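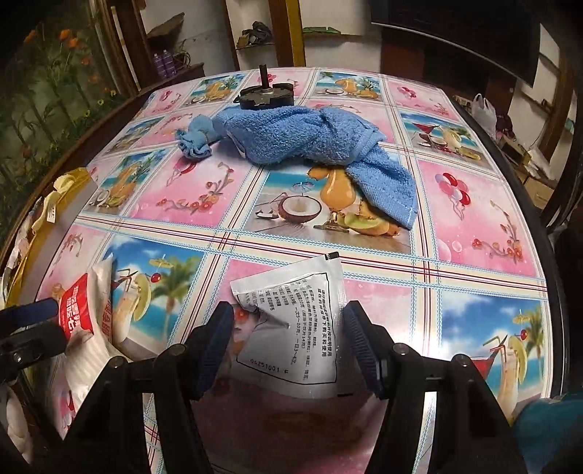
Ticket: stock import drops zeros from codes, then duplicates items
Site: Runcombe, front counter and back store
Product: Zirkier stock manager, desktop version
Opened: September 2022
Priority: normal, changed to high
Status: closed, one item left open (see end)

Problem as reported
Imported the supplier list this morning. 1,732 rows in, no errors. Now searching by the code on the pack finds nothing for a lot of items. If you type the name it comes up fine. Code on screen is one digit short. Counter staff are adding the item again by hand when search fails so now we have doubles. Please help before the stock count.

Support, first reply
Thanks. Need the following:
- original file from supplier, not the one you imported
- screenshot of the import settings page
- did anyone open the file in a spreadsheet before importing?
Please ask the counter to stop adding items by hand for now. Write them on paper.

Customer
Files attached. Yes opened it in a spreadsheet to delete the blank columns, then saved. We always do this. Last import was in February and that one was fine, same steps.

Support
Looked at both. Supplier file is OK, codes are all there with the zero in front. Saved copy is not. Spreadsheet treats a code that is all digits as a number and throws away the zero. Codes with a letter in them come through untouched, which is why only part of the list is hit. Packs where the code reads like 04251001 F are fine if the F is in the file. If the supplier leaves the letter off, the zero goes.

February list was from a different supplier and every code started with a letter. So you got lucky that time.

Fix part 1:
1. Back up. File > Backup > Full. Wait for the green bar.
2. Go to Import > History, pick today's import, click Undo.
3. Import the supplier file as is. Don't open it first.
4. On the columns page set Code to Text. Set the blank columns to Skip.
5. Run.

Customer
Undo is grayed out.

Support
That happens once somebody edits an item from the import. Probably the hand-added ones. Is the Stiniris sync on?

Customer
Yes it is on. Runs every few minutes to the back store computer.

Support
OK turn it off before anything else or it will push the bad codes back. Settings > Add-ons > Stiniris > Pause. Do it on both machines. Then restore from last night's backup, not today's.

Customer
Paused. Restored. Lost this mornings sales though??

Support
Sales are kept in a separate file, they come back after you run Rebuild. Tools > Rebuild > Sales only. Leave the other boxes alone.

Customer
Sales are back. Imported again with Code as Text. Search works for most. 27 still not found by scanner but they are found if I type the code.

Support
Different problem then. Which scanner?

Customer
Yazzie, the corded one at the counter. Back store one is the same model and reads them all.

Support
Compare the setup on the two. On the counter one look for "trim leading" under Input. Should be Off. You have to unplug it and plug it in again after changing, it does not pick it up otherwise.

Customer
It was On. No idea who set that. Off now, replugged. All but 3 scan.

The 3 left have no barcode on the inner packets, only on the outer box, so that is normal I think. We type those.

Support
Correct, nothing to scan there. You can print shelf labels with the typed code if you want, Tools > Labels, small size.

Now turn Stiniris back on, counter machine first, let it finish one full pass, then the back store. Check the item total matches on both.

Customer
Done. Totals match. Found 14 doubles still on the back store side from before.

Support
Use Merge, don't delete. Delete takes the stock history with it. Tick the item with the full code as the one to keep.

Customer
Merged. Looks good. Stock count going ahead.

Notes for next time
- never open the supplier file before import, skip the blank columns in Zirkier instead
- Code = Text, check every time, the setting does not save
- pause the sync first
- if search fails at the counter, stop and ask, don't add a new one

Still open: Code column going back to Auto after each import. Passed to developers. No date yet.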